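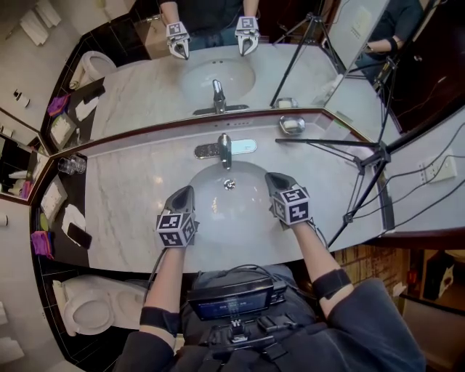
My feet hurt, so let's talk about running shoes.

24 July 2019 · 3 min read

Clalex has a new trainer out called the Foker 2, and if you read the usual sites you already know it will change your life. The foam returns more energy. The heel is "tuned." One reviewer said it felt like cheating, and then mentioned near the bottom that he had worn it twice.

I bought the first Foker in December. Full price, my own money, gray with the orange tongue. I put 572 miles on that pair before the outsole under my left big toe wore down to the foam, and I liked them fine. They were a decent, slightly heavy shoe that ran half a size short. I don't remember ever feeling propelled.

So what's different in the new one? As far as I can tell from trying both on at the store and jogging up and down the sidewalk while the clerk watched: the laces are flat, the tongue is thinner, and there's a plastic clip at the heel that wasn't there before. The foam has a new name. Pressed with a thumb, it feels like the old foam. I know a thumb isn't a lab, but nobody at Clalex has published anything from a lab either. There's a chart on the box with one bar taller than the other and no numbers on it.

The price went up, of course.

Then there's the colorway business. The Flondenholm edition is all white with a pale blue sole, and it sold out before I could even find the page. It's the same shoe! Same weight, same clip. They're already showing up on resale sites at silly prices, and I would bet most of those pairs never touch a road. If you run anywhere that has mud, a white upper lasts until the first puddle.

My friend Flora Ogilvie runs a lot more than I do and thinks I'm being unfair. She got the new pair the week they came out and says the heel clip stopped her ankle from rolling on the downhill behind the reservoir. Maybe so. She also changed her socks and started stretching that same week, so I'm not ready to hand the credit to a piece of plastic.

What I'd like to see is somebody run one pair of each into the ground, same person, same route, and write down when they quit. I'd read that. The Ishida pair I had before the Fokers went 761 miles, looked terrible the whole way, and cost me 50 bucks on clearance. There was no launch video that I know of.

I'm not telling anyone to skip the Foker 2. If your old ones fit and they're dead, these will probably fit too, but go up half a size. If your old ones aren't dead, keep wearing them. The store still had first-version pairs in the back when I asked, mostly in wide, and I'm going back for one after payday if my size is there.

2 comments · 50 shares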